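Home | Notebook | Rota | Bookings | Contact

June, open afternoon for the Brarutine visitors. Notes for me, Jui-lin and whoever runs the next one.

Arm was up at 9.30. Homed first time, gripper homed second time. Ran the cloth pick on the padded surface until lunch with nobody in the room: 100 attempts, 71 good. Most of the misses were the fingers closing above the fabric. Dropped the approach height by 6 mm and the misses got fewer, but I didn't keep a proper tally after that, so don't quote it.

Visitors came at 2 pm, over 35 of them, more than Mélanie had on her list. We split them into two groups. Duván took the first round the Zollent bench while I did the arm, then we swapped.

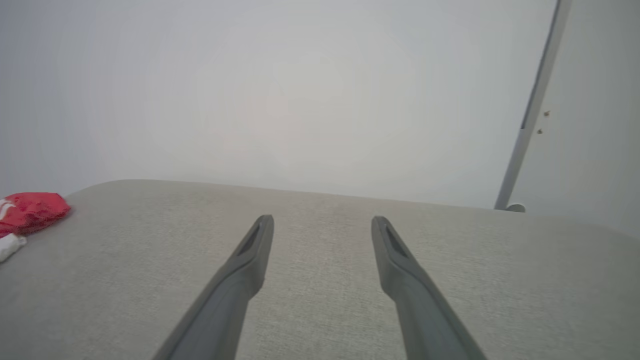
Wrist view was on the big screen the whole time and people watched that more than the arm. Worth moving the screen closer to the barrier, because those at the back kept turning round and losing track of which way the gripper was heading. Tove suggested a second screen on the window side. We have one in the Trornuto store, needs a cable.

Questions I was asked more than once: how hard does it grip, can it tell cloth from the pad, what happens if you put a hand in. For the last one I pressed the stop and let them see it hold position. Restart after that took longer than it should have. The controller wanted the gripper re-homed and I'd forgotten the menu path. It is Tools, End effector, Home, confirm twice. Have written it on tape on the pendant.

Second group was quieter and got a slower run. I had the speed down at half and left it there. Looks better slow and the talking fits.

Ottmar asked if we could show folding next time. Told him picking only for now. Folding script still fails on the second corner and I'd want a week on it.

To do
- cable for second screen (Duván)
- log the new approach height in the config, currently only typed in by hand
- ask Debnath about spare fingertips
- shorter intro, mine ran over both times

Packed up by 4.45. Arm parked, air off, key back in the drawer.

Workshop notebook | Contact: Jui-lin Chung | Back to top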